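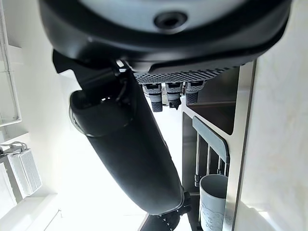

보도자료
배포일: 2022/3/12
배포 즉시 보도 가능

테카토라(Tekatora), 음료 디스펜서 조작 시연 데이터 수집 시작
컵 하나 받는 동작부터. 한 회차 600건 목표

주방 자동화 소프트웨어 업체 테카토라가 음료 디스펜서 앞에서 일하는 로봇 팔의 학습용 시연 데이터 수집에 들어갔다. 작업 이름은 '라스트홀름(Rastholm)'. 사람이 로봇 팔을 원격으로 움직여 컵을 집고, 노즐 밑에 대고, 다시 내려놓는 과정을 처음부터 끝까지 기록한다. 기록된 시연은 모방학습 모델의 학습 자료로 쓰인다.

수집 장소는 테카토라 사내 시험 주방. 디스펜서와 식기 건조대, 컵을 일반 탕비실과 비슷한 거리로 배치했다. 전용 지그 없음. 바닥 표시 테이프도 없음. 작업대 위 물건 위치는 회차마다 조금씩 바꾼다.

■ 무엇을 모으나

기본 동작은 7가지다.

- 건조대 앞에 놓인 컵 집기
- 건조대 안에 있는 컵 꺼내기
- 컵 방향 바로잡기
- 지정된 노즐 아래로 컵 옮기기
- 노즐 밑에서 높이 맞추고 멈추기
- 컵을 기울이지 않고 빼내기
- 작업대에 내려놓기

각 동작은 따로도 찍고 이어서도 찍는다. 이어서 찍은 시연은 나중에 구간을 나눠 표시한다. 구간 표시는 수집 담당자가 1차로 하고 다른 담당자가 다시 본다. 두 사람 의견이 갈리면 해당 시연은 보류함으로. 임의로 합치지 않는다.

가장 까다로운 쪽은 노즐 아래 위치 맞추기였다. 손목 카메라가 디스펜서를 밑에서 올려다보는 자세가 자주 나오는데, 이때 팔 자체가 화면을 꽤 가린다. 노즐 길이가 서로 다른 것도 변수. 긴 노즐에 맞춘 높이를 짧은 노즐에 그대로 쓰면 컵이 너무 낮다. 그래서 노즐별 시연을 따로 묶어 관리하기로 했다.

조명도 손대지 않았다. 한쪽에서 강한 빛이 들어와 흰 벽이 하얗게 날아가는 시간대가 있는데 그대로 찍는다. 실제 매장 주방이 그렇기 때문이라는 것이 회사 측 설명이다.

■ 실패한 시연도 남긴다

컵을 놓쳤거나 노즐에 부딪힌 시연은 지우지 않고 '실패' 표시를 붙여 보관한다. 중간에 실수했다가 다시 잡은 시연은 '복구'로 따로 분류. 테카토라는 시범 수집에서 이런 복구 시연 56건을 골라 별도 묶음으로 정리했으며, 본 수집에서도 같은 기준을 쓸 예정이라고 밝혔다.

반대로 버리는 것도 있다. 카메라 기록이 끊긴 경우, 관절값과 영상의 시간이 맞지 않는 경우, 조작자가 중간에 바뀐 경우. 이 세가지는 바로 제외된다.

■ 장비와 소프트웨어

로봇 팔 끝의 그리퍼와 원격조작 장치는 협력사 할림(Halim)이 공급했다. 시연 기록과 검수에는 테카토라가 개발한 도구 '졸텔(Zoltel)'이 쓰인다. 졸텔은 손목 카메라 영상, 관절값, 그리퍼 개폐 상태를 한 화면에서 맞춰 보여주고 담당자가 구간과 성공 여부를 바로 입력하게 해준다. 입력 후 수정 이력도 남는다.

조작자는 2인 1조로 일한다. 한 명은 조작, 한 명은 배치 변경과 비상정지 담당. 회차 중간에 역할을 바꾸지 않고 새 회차에서 교대한다. 조작자마다 컵을 잡는 습관이 달라서 조작자 코드를 시연마다 붙여 둔다. 이름은 기록하지 않는다.

수집 초기에는 빈 컵만 쓴다. 액체를 받는 시연은 안전 점검이 끝난 다음 순서. 디스펜서 전원 연동 여부도 그때 정한다.

■ 일정

한 회차 목표는 600건. 회차가 끝나면 검수를 마친 시연만 학습에 넣고, 학습된 모델을 같은 시험 주방에서 돌려본 뒤 부족한 동작을 다음 회차에 더 모은다. 테카토라는 11월까지 수집을 이어가고, 이후 검수본 일부를 연구기관에 제공하는 방안을 검토하고있다. 제공 범위와 조건은 미정.

테카토라 측은 "양도 양이지만 배치가 얼마나 다양한지가 더 급하다"며 "똑같은 자리의 똑같은 컵만 수백 번 집으면 컵이 조금만 옮겨져도 모델이 헤맨다"고 말했다. 또 "건조대 철사 사이에서 컵을 꺼내는 시연이 아직 모자라다. 다음 회차에 비중을 늘린다"고 덧붙였다.

할림 측은 "그리퍼 손가락 패드를 두 종류로 준비했다"며 "어느 쪽을 썼는지도 시연 기록에 같이 들어간다"고 전했다.

■ 취재 안내

시험 주방 현장 취재는 사전 신청한 매체에 한함. 수집이 진행 중일 때는 작업대 옆 접근이 제한되며 플래시 촬영은 불가. 영상 자료가 필요한 매체는 용도를 적어 요청하면 개별 회신한다. 졸텔 화면 갈무리는 검수 중인 데이터가 포함될수 있어 제공하지 않는다.

회사 소개
테카토라는 주방과 탕비실에서 쓰는 로봇 팔의 학습 데이터 수집 및 검수 소프트웨어를 만든다. 주요 제품은 졸텔.

문의: 테카토라 홍보 담당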